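Genalyn Agbayani
Thread on trays and clearing tables

1/
A few people asked how we keep the big table at Plendham usable when six of us share it. Short version: trays. Longer version follows.

2/
The table gets used for everything. Post, lunch, mending, somebody's half-finished model. By mid-afternoon there was never a clear corner, and whoever wanted it next had to shift everyone else's things first.

3/
We tried a rule that you take your stuff away when you leave. It lasted most of April. People forget, or they mean to come back in ten minutes and don't.

4/
We tried a big box at the end of the table. Everything went in and stayed in. When I emptied it I found two phone chargers, a spoon, a library card and a banana.

5/
Leire Barrios suggested trays, the flat plastic sort you get in canteens. You can see what's on one without digging, and when it's full it looks full.

6/
The way it works now: if something is on the table and the owner isn't, it goes on a tray. You don't have to ask or work out who it belongs to. The tray goes on the side shelf at six.

7/
Things on the shelf stay there until the following evening. After that food and drink get thrown out and the rest goes in the cupboard by the door.

8/
What to look for in a tray. A rim, but a low one. With a high rim people start treating it as a box and piling things up.

9/
Rounded corners are easier to wipe. The square ones we had first collected crumbs in the corners and I was going round them with a cotton bud.

10/
Plain colour, and a light one if your table is dark. We had a dark tray on a dark table for a while and people kept putting their mugs half on and half off the edge.

11/
Get plastic if it's going to be washed often. Bienvenido Baluyot brought in a nice wooden one from home and it had warped by the second month. He took it back and keeps plant pots on it.

12/
Cans and bottles are the awkward ones. They roll if you lay them down and they tip if you carry the tray with one hand. Mine go on their side against the rim if they're empty, upright in the middle if there's anything left in them.

13/
Check before you lay one down. Pick it up by the top and you can feel the weight straight away. I've learned this by pouring the end of a lemonade over a stack of envelopes.

14/
Empty cans shouldn't sit on the shelf until the next day. Rinse, crush if your council wants them crushed, and into recycling. Ours asks for them whole, so look it up.

15/

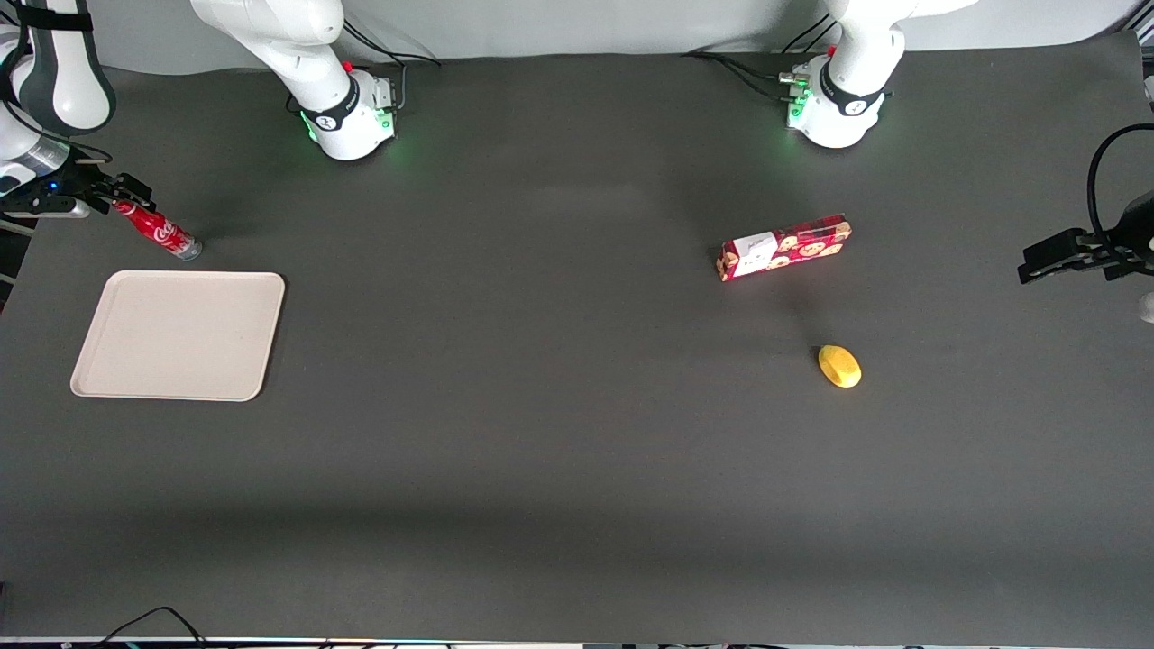
Last edited 4:12 pm
Coke can held over the tray, near one corner. The tray is the sort I was describing in 8 to 10: beige plastic, a slightly raised rim, rounded corners, set down on a dark grey surface where it shows up well. Nothing on it yet. It's sitting at a bit of an angle and I wouldn't bother straightening it.

16/
Start with the can, if there is one. It's the thing most likely to get knocked, and once it's out of the way you can reach across for the rest without watching your sleeve.

17/
Then the small things, then anything flat like paper. If you put paper down first you end up standing things on it, and a can leaves a ring.

18/
Kenneth Pascual asked how many trays you need. We have three for six people and the third hardly gets used. Two would do. If you regularly fill three, the problem is the cupboard.

19/
He also asked about labels. We had names on them for a fortnight and took them off again. People went looking for their own tray and left the thing on the table if they couldn't find it.

20/
Washing: warm water, washing-up liquid, dry them standing on edge. Fizzy drinks go sticky under the rim, so run a cloth round there as well. Once a week is enough unless someone's been eating toast.

21/
Edit to 7, Leire says I've got it wrong and keys never go in the cupboard. She's right. Keys go on the hook by the light switch, always, even if you know whose they are.

22/
Someone asked where ours came from. Second-hand, from a café that was closing. Any catering shop will have them. I'd buy them all the same size so they stack.

23/
I'll do the cupboard in another thread once I've cleared it out. There are still a lot of chargers.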